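Préparateur / préparatrice de commandes en bijouterie fantaisie (mise en boîte), CDD de 7 mois

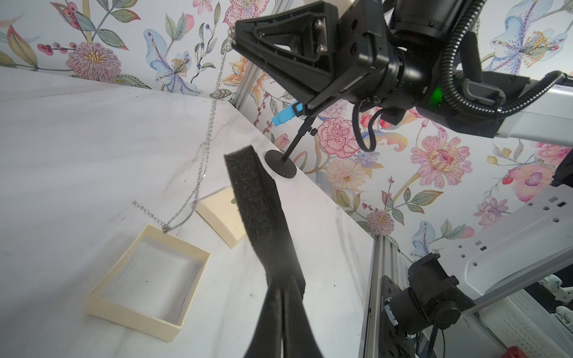 Chanida Thongsuk conseille de venir essayer le poste une matinée avant de signer : fermer des chaînes fines et les coucher dans une boîte sans faire de nœud, dit-elle, on sait assez vite si on a les mains pour ça ou pas.

L'atelier Flovaslow recrute pour sa table de conditionnement. Nous vendons des chaînes, des pendentifs et des bagues sous nos deux lignes, Plodis et Kistberg, en boutique et par correspondance. Les pièces arrivent en sachets. Elles repartent en boîte, prêtes à offrir.

Le travail

Vous sortez chaque chaîne de son sachet, vous la suspendez pour la démêler et vous contrôlez l'anneau et le fermoir. Un fermoir qui accroche ou un anneau mal refermé part dans le bac des retours, avec une étiquette indiquant le défaut. Les autres pièces sont essuyées au chiffon, puis couchées dans la boîte, le pendentif au centre quand il y en a un. On pose ensuite le couvercle, on colle la référence sous la boîte et on passe à la suivante.

Les petites boîtes carrées sont pour les bagues et les boucles d'oreilles. Les grandes boîtes rectangulaires reçoivent les chaînes longues et les parures. Toute boîte tachée ou écrasée à un coin est écartée, y compris si la tache est à l'intérieur.

Vous préparez aussi les colis : calage, bon de livraison, fermeture. En mars, avant la fête des grands-mères et les communions, la part des colis augmente nettement. Le port de charges reste limité à 7 kg.

Le poste

CDD de 7 mois, 30 heures par semaine, horaires du matin. Travail assis, avec possibilité de se lever à tout moment. Une pause payée dans la matinée. Rémunération selon la grille de l'atelier, communiquée lors du premier entretien. Titre de transport remboursé à 100 % sur justificatif. Les vêtements à mailles larges et les manches flottantes sont à éviter, les chaînes s'y prennent.

Profil

Aucun diplôme demandé. Une bonne vue de près, avec ou sans lunettes, et de la patience. Une expérience en couture, en montage de précision, en pharmacie ou en horlogerie est utile sans être exigée. Il faut savoir lire une référence de 7 caractères et la recopier sans erreur. Le logiciel de stock, Xiao, s'apprend sur place en deux jours.

Les personnes allergiques au nickel sont priées de le signaler : certaines pièces en contiennent, des gants sont fournis.

Pour postuler

Envoyez un CV ou une simple lettre indiquant vos disponibilités, à l'attention de Chanida Thongsuk, atelier Flovaslow, bureau 46. Les candidatures peuvent aussi être déposées à l'accueil le matin. Précisez si vous souhaitez faire la matinée d'essai, qui est rémunérée. Elle se déroule à la table de conditionnement, avec une personne de l'équipe.

Réponse à toutes les candidatures sous 30 jours. Le poste est ouvert aux travailleurs handicapés ; la hauteur du siège et l'éclairage peuvent être adaptés.

Annonce mise en ligne en février 2018. Référence à rappeler : PREP-46.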